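The cables are the bit I'd start with

I've read a lot of draft rules for robot work this year, and I'm going to have a bit of a whinge about them. Not all of them! The one Gwilym Harries put together for the Stostberg group is short, readable and mostly sensible. But the longest one I was sent runs to 237 clauses, and I got to clause 43 before anyone mentioned the floor.

The floor, for heaven's sake. Anyone who has spent an afternoon teaching a machine by hand knows that's where the trouble lives. You've got a gripper in each fist, you're bent over, your eyes are glued to whatever you're trying to pick up, and your feet are on their own. Meanwhile there's a power lead looped across the room because the only handy outlet is on the wrong side of it.

I did my first stint of this at Skukport, under Ffion Prosser, who had exactly one rule about leads – if it crosses where you walk, tape it or move it. She'd stop a session for it too, which drove everybody mad (me included, and I was in runners with the laces undone, so I had no business complaining).

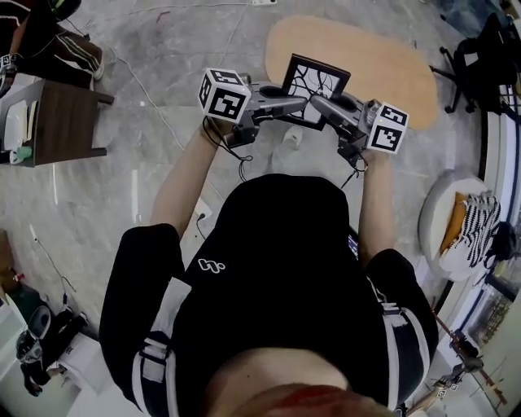 My second gripe is backs. Most of the drafts have a whole section on how fast an arm may move near a person, and good on them, that matters enormously. Then the person doing the demonstrations gets half a line about "suitable breaks". What's suitable? Beryl Goodall kept a log at Trirneto of every demonstration her crew recorded on one job, 1,184 of them, and a fair whack were done stooped over with arms out in front. She wants the work put up on a bench wherever the task allows it, and swapping over written into the plan before anyone starts. I'm with her all the way.

Iestyn Griffiths disagrees with me on this, and he's no fool. His view is that a standard should stick to the machine and leave posture and trip hazards to the ordinary workplace rules we've already got. Fair enough on paper, mate, but the ordinary rules were written with warehouses and offices in mind, and people running a small session in a borrowed room don't think to look them up. They do read the robot document, so put it in there.

I'd be happy with 3 pages at the front of any standard, in plain words, covering leads, shoes, bags and chairs out of the way, and how long one person stays bent over. Leave the force limits and stopping distances in the back where the engineers will find them.

Comments on the Bisht draft close in June. I've sent mine in, and it's almost entirely about extension cords.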